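Filed under: Shop Floor > Cobots & Grippers > Standards and Good Practice

Open-jaw hover height over light parts: what's your house rule?

drundudach_dan
OK, so we're rewriting our cell rules and I'm stuck on one line. The old sheet says the gripper has to stop above the part, jaws fully open, and wait for a confirm before it comes down. Every single pick! I get it for the first run of a new part, but we do 500 picks a shift on some jobs and that pause is killing me. Does anyone still do this on every cycle, or only at setup?

ysaline.h
Every cycle, but the wait is tiny and it's the controller that confirms, no human involved. If your sheet means a person pressing a button 500 times, then yeah, that's nuts and I'd fix that part first.

drundudach_dan
It means a person. The sheet was written when we had one arm and one guy.

fagerlund_t
I'll be the grump. Keep the pause. Light empties are the worst thing to pick because a tiny bump sends them over and then the arm closes on air, or on the neck. We had a tipped bottle ride along in the Pelludano cell for half a shift before anyone noticed. I set hover at 100 mm above the cap and I don't let people lower it to save time.

ebere_c
100 is way too much for us, Trygve. More travel after the check means more time for something to change after you've checked it. I'd go lower and slow down the last bit. And please, write down the speed too! I keep seeing rules with a height and no speed, and the height does nothing for you if the arm drops like a brick.

fagerlund_t
Fine on the speed. Not budging on the height, I've got taller caps than you do.

ysaline.h
Can we split "safe for people" from "doesn't knock stuff over"? Dan's sheet sounds like it mixes the two. The people side should come out of your risk assessment for the whole cell, with the gripper and the part included. A hover pause is a process rule. If somebody later deletes it for cycle time, you don't want to find out it was also your guarding.

drundudach_dan
Oh man. Yeah, it's all one list. Item 4 is hover, item 5 is keep your hands out.

brahim_s
Jumping in with ours from Zumholm. We went through this in January and ended up with a sheet people really do read. I'll paste the approach section with its picture, the rest is mostly our own paperwork:
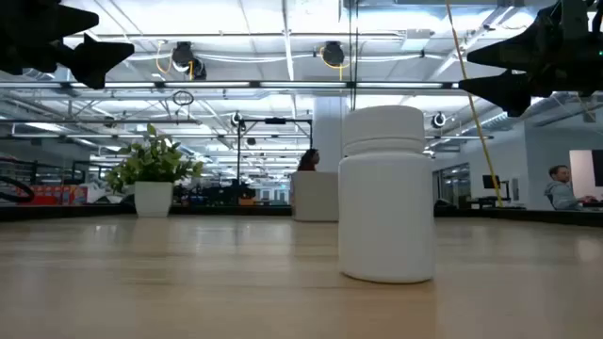 Approach and hover, light upright parts
By Asmaa Zerouali, cell setup, Zumholm

1. Part stands upright on its base, cap on, before the arm moves in.
2. Jaws open all the way before descent starts. Never open on the way down.
3. One finger each side of the part. If either one is over the cap, back out and re-teach.
4. Operator confirms by eye on the first pick after any change: new part, new fingers, moved table. After that the controller does it.
5. Nothing else within reach of the open jaws.
6. Reduced speed from hover to grip.

That's the bit I'd steal, Dan. Number 4 got our operator confirms down to 223 in a month, and most of those were finger swaps.

ebere_c
Love number 2. Number 5 is going to start fights, because "within reach" means whatever the person on shift wants it to mean. Put a taped box on the table.

brahim_s
Asmaa says the same thing, and the tape is in the next version. She also wants it noted that she argued for a fixed hover height and lost.

fagerlund_t
Asmaa is right.

drundudach_dan
Ha! OK, I'm pulling the hands stuff onto its own page and stealing number 4 pretty much word for word. Still going to try a lower hover than Trygve's on the Tawfik job, at reduced speed, and I'll post how many tip over.

Related threads
Soft finger pads: who changes them on a schedule?
Drundudach line 2, re-teaching after a table move
Part number 410 keeps rotating in the jaws
Where do you keep the signed risk assessment?

Contact the moderators | Forum rules | Back to top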